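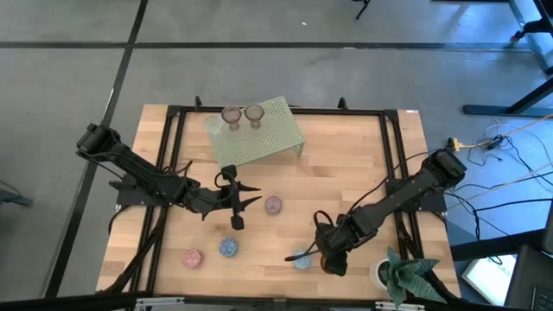
Unit 4: Can a machine clear the table?

Flellard Institute of Technology
Machines in the Home and the Workshop
Notes for the Tuesday lecture and the seminar that follows it

4.1 Purpose of the unit

Units 1 to 3 dealt with machines that repeat a fixed movement in a place built around them. This unit deals with chores. A chore, for the purposes of this course, is a short piece of work done in a place arranged for people, on objects bought for people, where the starting layout differs each time. Clearing a table, loading a dishwasher, sorting returned goods at a shop counter and folding towels all fall within the definition. Bolting a panel to a car body does not.

Students should be able, by the end of the unit, to say which parts of a given chore a two-armed machine can be expected to do today, and to support the answer with evidence of the right kind. A single successful attempt is weak evidence. The reasons are set out in 4.4.

4.2 Breaking a chore into parts

The method used throughout is the Heneck worksheet, handed out in February. The chore is divided into finding, reaching, grasping, carrying, placing and checking. Each part is then marked for the objects involved. A part may be easy for one object and very hard for the next, and the worksheet is of little use if a single mark is given to the whole chore.

Glassware and coasters make a useful first case. A wine glass is tall, thin-walled and narrow at the stem, and a clear plastic cup offers a camera very little to go on against a coloured rack. A coaster lying on wood is easy to see. It is also low and flat, so that a gripper closing from above has only a shallow edge to hold. Students who mark the glass as hard and the coaster as simple should look again at the grasping column.

Bowls raise a different set of questions, which are taken up in the next section.

4.3 Grasping by the rim

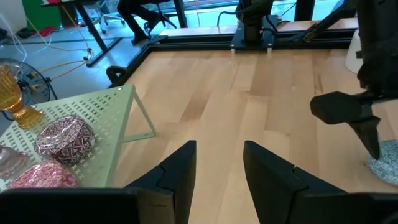 A bowl may be held in two ways: from outside, with the hand spread around the body, or at the rim, with one finger inside and one outside. People change between the two without thinking. A gripper with two rigid fingers will usually be restricted to the rim, and the approach must then be planned so that the inner finger clears the far side. Position matters as much as shape. The blue and white bowl with the gripper tip at its edge lies on open wood, whereas the pink and red bowl on the shelf has a maroon one next to it and a goblet further along. A finger sent down between neighbours of that kind has far less room for error, and the same grasp should be marked separately for each position.

Perforated shelves also deserve a note. A foot or base set down on one has less surface beneath it than on a solid board, and a narrow base may rock if it meets the pattern badly. Placing should therefore be marked against the surface as well as the object.

4.4 What counts as evidence

The seminar reading is the Cunditov workshop report. It covers 2000 attempts at a mixed tableware task, of which 700 used objects the machine had not been trained on. The two groups are reported separately, and students must keep them separate in their own work. Points to raise in discussion:

Whether a person reset the objects between attempts, and how carefully.
Whether a dropped item was recorded as a failure or as an interruption.
How long each attempt took, compared with a person working without hurry.
Whether the machine detected its own mistakes.

The last point is often missing from published accounts. A household machine that breaks a glass and carries on is a hazard, whatever its success rate. On a shop floor a member of staff may be near enough to step in, and the Kovačević case in the course reader describes a packing bench run on that basis.

4.5 Present position

The view taken in this course is that single parts of many chores are within reach, under steady conditions and with familiar objects. Whole chores, carried out in an unprepared kitchen without supervision, are still beyond general use. Students are free to argue otherwise in the essay, provided that the evidence is of the standard described in 4.4.

4.6 Work to be handed in

Complete one Heneck worksheet for a chore of your own choice. The chore must involve at least one fragile object. Attach a plan of the starting layout, drawn by hand if preferred. Worksheets go to the department office in Room 13 before the next seminar. Late work is covered by the general regulations in the course reader.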